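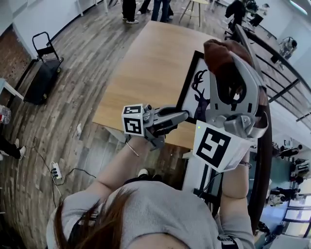 Nazma Samarakoon pregunta cómo se embalan los cuadros pequeños con marco para una mudanza que va a hacer ella misma, y si se puede aprovechar la ropa y los peluches como relleno en lugar de comprar plástico de burbujas. Es un piso con escalera interior, sin ascensor, y el traslado es en febrero.

Añade estos datos: el cuadro que más le preocupa es uno de marco negro con la silueta de una cabeza de ciervo sobre fondo blanco. No vale mucho dinero, pero no quiere que se abran las esquinas del marco. Además tiene varias láminas enmarcadas con cristal, de distintos tamaños. Hay un peluche marrón y otros muñecos que de todas formas tienen que ir en alguna caja. Para bajar las cajas al coche dispone de una carretilla negra de dos ruedas. Ha mirado un juego de cajas especiales para cuadros de la marca Lasberg y le piden 34 euros. Quiere saber si compensa o si con cajas normales es suficiente.

3 respuestas

Judit Mészáros
Respuesta aceptada

Con cajas normales es suficiente para cuadros pequeños. Las especiales las dejaría para piezas grandes, de las que no caben de pie en una caja de libros.

Yo lo hago de esta manera:

Primero, a los que llevan cristal les pongo cinta de pintor en aspa, de esquina a esquina. La cinta no evita que el cristal se rompa, pero si se rompe los trozos se quedan casi todos en su sitio. Usa cinta de pintor y no la marrón de embalar, que deja pegamento y luego hay que rascarlo con alcohol.

Después, las esquinas. Corta cartón, dóblalo en forma de L y pégalo sobre sí mismo, nunca sobre el marco. En un marco negro la cinta puede levantar la pintura y se nota mucho. Cuatro cantoneras por cuadro. Para el del ciervo haría esto y además lo envolvería entero en papel o en una funda de almohada.

Luego los cuadros van de pie en la caja, como los discos, con un cartón entre uno y otro. Tumbados no, sobre todo si hay cristal, porque el de abajo soporta el peso de todos los demás. Si pones dos seguidos sin funda, que vayan cara con cara, y mira antes que los ganchos de colgar no rocen nada. Los ganchos que se puedan quitar, fuera, en una bolsita con el nombre del cuadro.

En cuanto al relleno: sí, los peluches sirven, pero en los lados y arriba. Debajo cogen forma rara y los cuadros acaban bailando. En el fondo mejor una toalla doblada o una manta, algo plano. Comprueba que los muñecos no tengan ojos duros, hebillas o cremalleras que puedan quedar contra el cristal. La ropa, limpia y bien seca.

Cierra la caja, muévela un poco y escucha. Si suena algo, ábrela y mete más relleno. Escribe "cuadros, de pie" en dos caras y dibuja una flecha hacia arriba.

Roy

Yo los llevo siempre en el asiento de atrás tapados con una manta y nunca me ha pasado nada. Tampoco hay que complicarse tanto por un cuadro del ciervo. Los peluches en una bolsa de basura y ya está.

Comentario de Nazma Samarakoon: No me caben todos en el asiento, son bastantes. Lo de la bolsa lo haré con los que sobren.

Fernarus

De acuerdo con la primera respuesta. Solo añado lo de la escalera.

Con carretilla de dos ruedas se baja de espaldas al hueco solo si hay alguien debajo guiando. Si vas sola, tú te colocas arriba, la carretilla delante y la dejas caer escalón a escalón, despacio. Cada escalón es un golpe y los cuadros lo notan, así que esa caja en concreto yo la bajaría a mano. En la carretilla pon libros, ollas, lo que aguante. Y una correa alrededor de las cajas, porque la de arriba se va siempre en el giro.

Si la escalera es curva mide antes el paso entre el pasamanos y la pared con la caja más ancha que tengas. En mi última mudanza tuvimos que vaciar una en mitad del tramo.

Respecto al juego de Lasberg, no lo he usado. En las tiendas de marcos suelen regalar las cantoneras de cartón de los pedidos que reciben, pregunta por la tarde cuando ya han desembalado.

Comentario de Judit Mészáros: Tiene razón con lo de la carretilla, se me había olvidado poner que esa caja va en brazos. Corrige eso en lo mío.

Este sitio utiliza cookies propias y de terceros para mejorar la navegación. Si continúa navegando, consideramos que acepta su uso. Aceptar | Configurar

© Nadovora, comunidad de ayuda doméstica. Contacto | Aviso legal | Volver arriba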